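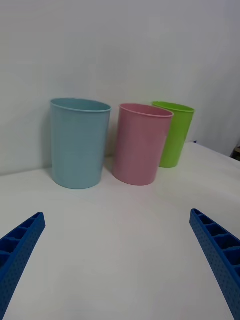
Figure 1. Plastic cups on a white tabletop.

4.2 What happens when a club changes its coach

I went into this bit expecting a lovely clean bounce, because every football fan I know swears by it (me included!). We had 1,798 league matches to play with, and I looked at how each club did in the 30 days after a new head coach walked in. Flindora and Groreck both sacked theirs in August, before the season had properly got going, so I've kept them apart from the rest – there just wasn't enough football behind them to compare with.

For the others, results did pick up, but they picked up nearly as much at clubs that had been on a similar bad run and kept the same person in charge. Allness is my favourite case: nine matches without a win, no change of coach, and then seven unbeaten. Dhillon had much the same slump, brought somebody new in and climbed at a very similar pace. I did wonder whether home fixtures were muddying things, so I ran it again with away matches only and the gap got smaller still. I come back to caretaker spells in section 4.3, where the numbers are messier.

Search this journal Search Advanced search

We use cookies to improve your visit. Accept Manage settings

Contact us | Copyright and permissions | Back to top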